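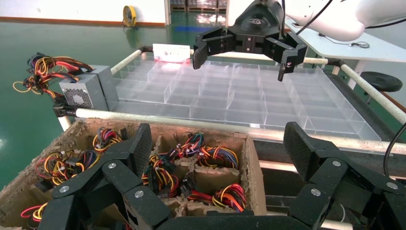

*Pulp tray with the harnesses, power supply behind it, clear compartment tray across the middle*

**Storing coiled wire harnesses – leave them in the pulp tray or move them?**

Posted by dinville_bench, 25 January 2023

I look after the parts bench at a small repair shop in Dinville. We keep wire harnesses coiled up in a molded-pulp shipping tray with square compartments. The walls between the compartments are torn along the top and the fibers come off on everything. I also have a clear acrylic compartment tray from Skandley that I could use instead.

The coils are springy and the connectors are stiff, so I don't know if they will sit flat in the clear one. Lid or no lid doesn't matter, it all goes on an open shelf. I don't want to cut the cable ties and recoil everything unless I have to. Has anyone done this swap?

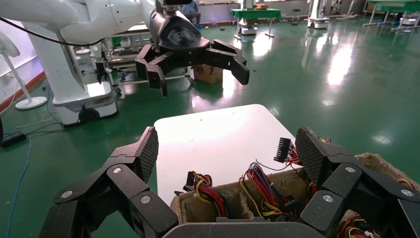
*Closer view of the wiring in the pulp tray, white tabletop behind*

---

**Petrică Cârstea**

I moved a batch of 45 harnesses out of pulp last August. Try one coil in one cell before you do anything else. If the connector stands up above the wall, turn the coil on its side and put the connector in first, pointing down. Most of mine went in that way with the ties left on.

Don't force a coil that is too wide. The wires take a hard bend right where they enter the connector, and that is where you get loose pins later. For the big ones I used Bråten drawer bins and left the small cells for short leads and adapters.

The fiber is easy. Soft paintbrush over each connector, open end down, over a sheet of paper. It took me 15 minutes for the lot. Check inside the multi-pin headers too.

Keep a power supply with its own cables attached out of the tray system completely. Coil the cables loosely next to it and use one hook-and-loop strap – not a tight tie.

---

**halfspool**

just leave them in the cardboard, it works fine

---

**Marl_K**

I would go by how often you pull one out. Pulp holds a coil in place better than smooth plastic does, and if a tray only gets opened a couple of times a year the torn walls won't hurt anything. If it's on the bench every day, move them.

Label the cells first, whichever you choose. We used Drenex tape on the front edge and it has stayed on. Also put the same length in the same row, or you will be uncoiling them to check.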